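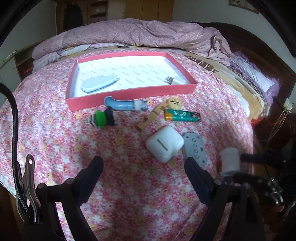
Abb. 1: Handgreifer vor den Kleinteilen auf der Tagesdecke, Finger offen, davor das weiße Ohrhörer-Etui.

Einführung Robotik und Automatisierung
Mitschrift / Handout zu Einheit 6: Nachbereitung Besuch bei Fanedia, Tag der offenen Tür
Stand 16.7.23, Ergänzungen bitte an Ustyna Ostapchuk

Vorab: Wer nicht dabei war, bitte trotzdem alles lesen, Abschnitt 3 und 4 sind Stoff fürs Testat. Folien von Fanedia kommen nicht ins Netz, nur dieses Blatt.

1. Ablauf
Begrüßung, kurz. Dann drei Stationen, Gruppen rotierend.
Station A: Palettierzelle (Limsakul). Lichtgitter, Zustimmtaster, Not-Halt vorgeführt. Taktzeiten siehe Einheit 4, da nichts Neues.
Station B: Handgeführter Greifer, Datenaufnahme in Wohnumgebung. Hauptteil, siehe unten.
Station C: Auswertung am Rechner, Software Forkonness. Zeit war knapp, Gruppe 3 hat nur die Hälfte gesehen.

2. Station B: Aufbau
Kein Roboterarm. Mensch führt den Greifer mit der Hand, Kamera sitzt am Werkzeug. Aufgezeichnet werden Bild, Bewegung, Öffnungsweite. Später soll ein Arm aus den Aufnahmen lernen. Begriff: Lernen aus Demonstrationen (engl. imitation learning / behavior cloning, Unterschied kommt in Einheit 8).
Umgebung absichtlich wohnlich. Bett, geblümte rosa Decke, Kleinteile verstreut. Für die Bildverarbeitung ist so ein Muster unangenehm: viele kleine Kanten, kleine Objekte gehen darin leicht unter.
Zwei Finger, dunkle Polster an den Spitzen. Gestänge rechts in Abb. 1 gut zu erkennen, Scharnier mit Schrauben.

3. Objekte und Greifstrategie
Nur die besprochenen, Rest selber überlegen (Aufgabe 2).

Etui, weiß, quadratisch: parallele Flächen, dankbar. Griff von beiden Seiten, Finger mittig. Problem eher die glatte Oberfläche, Polster muss plan anliegen.
Baustein grau, Löcher in zwei Reihen: liegt schräg. Also erst Orientierung schätzen, dann Werkzeug drehen. Wer gerade von oben kommt, kippt ihn nur weiter.
Batterie, grün-orange: liegt quer. Rollt! Finger gleichzeitig schließen, sonst schiebt der erste Kontakt sie weg. Klassischer Fall für Zentrieren durch Greifen.
Spielstein mit Schriftzeichen, rund, beige: flach, wenig Griffhöhe. Auf weicher Unterlage kann man die Finger etwas eindrücken, auf Tischplatte nicht.
Gliederfigur aus Holz: Gelenke, Form ändert sich beim Anheben. Am Rumpf fassen, nicht am Bein. Schwerpunkt vorher nicht sicher bekannt.
Hellblaues Spielzeugteil, gebogen: kein Paar paralleler Flächen. Kurze gerade Stelle suchen oder Formschluss nutzen.

Offener Schachteldeckel dahinter, rosa, innen weiß: Der Rand ist ein Hindernis. Für Teile im Deckel heißt das steilerer Anflug, Finger dürfen nicht am Rand aufsetzen. Die kleine Metallklammer liegt nah an der Innenwand, da wird es eng für den zweiten Finger. Kommt im Testat fast sicher dran.

4. Zahlen (Angaben Fanedia)
Aufnahmen bisher im Projekt Sturville: 2.000
davon aussortiert: 178
verschiedene Objekte: 122
Räume: 37
Ausschussquote selbst rechnen, ergibt 8,9 %. Gründe laut Vortrag: Hand verdeckt Kamera, zu schnelle Bewegung (Unschärfe), Objekt ausserhalb des Bildes beim Zugreifen. Letzteres war wohl am häufigsten, genaue Aufteilung haben wir nicht bekommen.

5. Station C in Kürze
Jede Aufnahme wird in Phasen zerlegt: Annähern, Schließen, Heben, Ablegen, Öffnen. Phasengrenzen kommen aus der Öffnungsweite, Korrektur von Hand. Zeitstempel von Kamera und Greifer müssen zusammenpassen, sonst lernt das Modell den Griff zu früh oder zu spät. Frage aus Gruppe 1: Was tun bei Fehlgriffen? Antwort: nicht automatisch löschen, ein zweiter Versuch in derselben Aufnahme kann nützlich sein. Gilt nur, wenn er sauber markeirt ist.

6. Offene Punkte
- Kraftmessung: in den Fingern oder nur über Motorstrom? Widersprüchliche Auskunft, frage ich nach.
- Übertragung auf den Arm: Greifer muss gleiche Geometrie haben, sonst Umrechnung. Skizze dazu steht im Skript vom Februar, Seite fehlt bei einigen Ausdrucken.
- Erreichbarkeit: Was die Hand kann, kann der Arm noch lange nicht (Gelenkgrenzen).

7. Aufgaben
1) Phasen für das Greifen des Etuis skizzieren, Öffnungsweite über der Zeit. Achsen beschriften.
2) Zwei weitere Objekte aus Abb. 1 wählen, Anflugrichtung und Kontaktflächen angeben. Halbe Seite pro Objekt reicht.
3) Warum hilft eine weiche Unterlage manchmal, und wann schadet sie? Stichworte genügen.
4) Drei Unterschiede zur Palettierzelle an Station A, bezogen auf Lage und Vielfalt der Teile.

Abgabe auf Papier oder als PDF, Name auf jedes Blatt. Gruppe 3 darf bei Aufgabe 1 den Mitschrieb von Gruppe 2 benutzen, liegt im Kursordner.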